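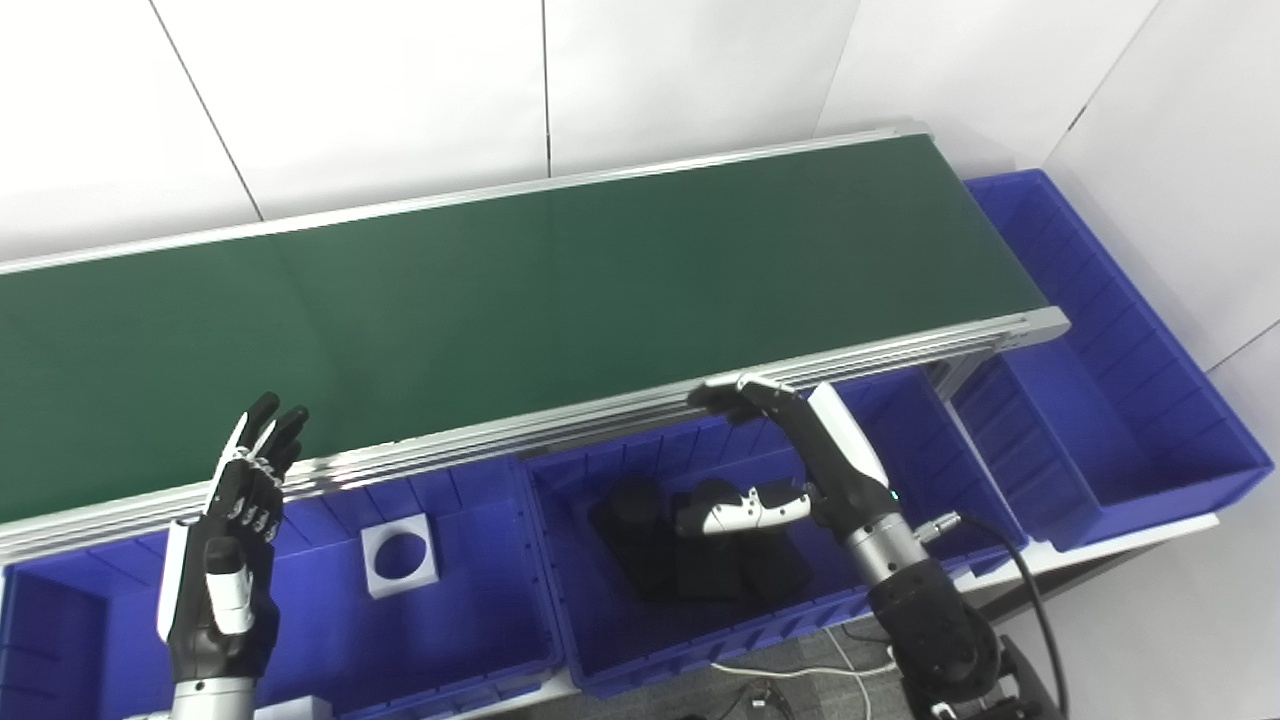

Lundby told us, when the first draft of this chapter was passed around, that a person who can teach an apprentice can teach a robot, and that we had made the matter look too hard. We partly agree. Many readers have shown a younger colleague how to sort parts, and they will recognize much of what follows. But an apprentice asks when something is unclear, and a robot learning from recorded movements will simply copy the unclear part too.

Chapter 4
Showing the Task

4.1 Two ways of showing

In the earlier chapters the robot was given its positions as numbers. In this chapter the positions come from a human operator. When the operator takes hold of the arm and moves it through the task, we speak of showing by hand. When the operator stands apart and the robot follows his or her movements through gloves, handles or a headset, we speak of remote control. Both ways give a recording, and one complete recording of the task is called a demonstration.

Showing by hand suits an arm with a simple gripper. With two arms and many fingers it becomes tiring, as one person cannot guide all the joints together. For this reason the sorting task in this book, which we call the Lesari task, is taught by remote control.

4.2 The sorting task
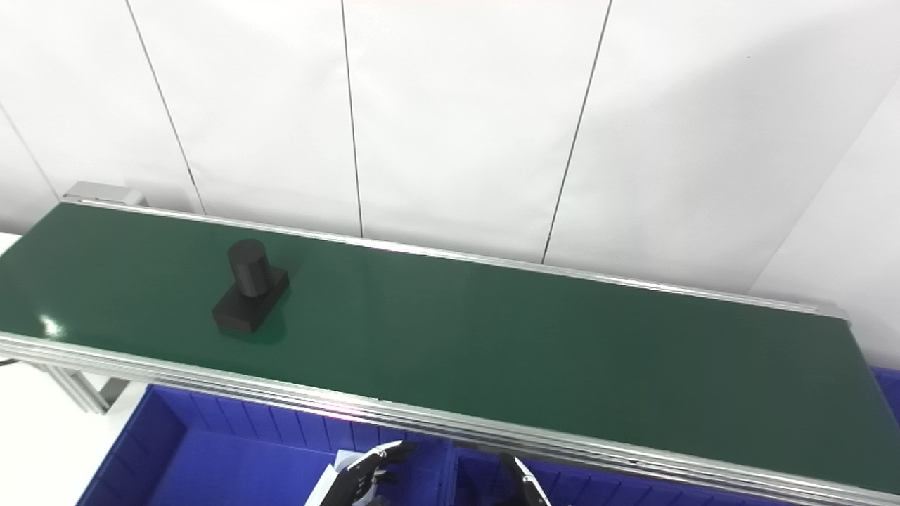

Figure 4.2 A black part on the green conveyor belt, with the blue bins in front.

The task is easy to say in words: parts are moved between the belt and the bins, and each kind of part has its own bin. For the operator it is less easy. The distance to a part must be judged through a camera, and the fingers of the robot do not feel like one's own. A new operator at Plinilel needs about 42 attempts before the movement becomes calm. These first attempts should be deleted – they teach the robot to hesitate.

A good demonstration has a clear start and a clear end. The hands begin in the same resting position, they go to the part without stops, and they return. If the operator drops a part, the recording may be kept only when the part is picked up again in the same recording. We keep such cases in a separate folder and decide later how many of them to use.

4.3 How much to record

For the Lesari task we recorded 700 demonstrations in the first round and reached 2,000 by the end of May. The second round was more useful than the first, as we changed the place and the direction of the parts each time. In the first round the parts were put down too neatly.

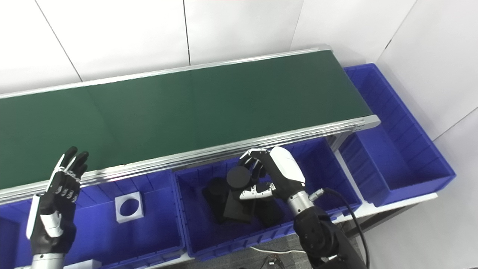 Should the same operator record all the demonstrations?
It is better to have at least 2 operators, provided that they agree beforehand which hand does which work. Different habits in speed do little harm, but different habits in the choice of hand will confuse the training.

The agreement should be written down and kept beside the operator's station. The form used by Palamarchuk is printed at the end of the chapter and may be copied for class.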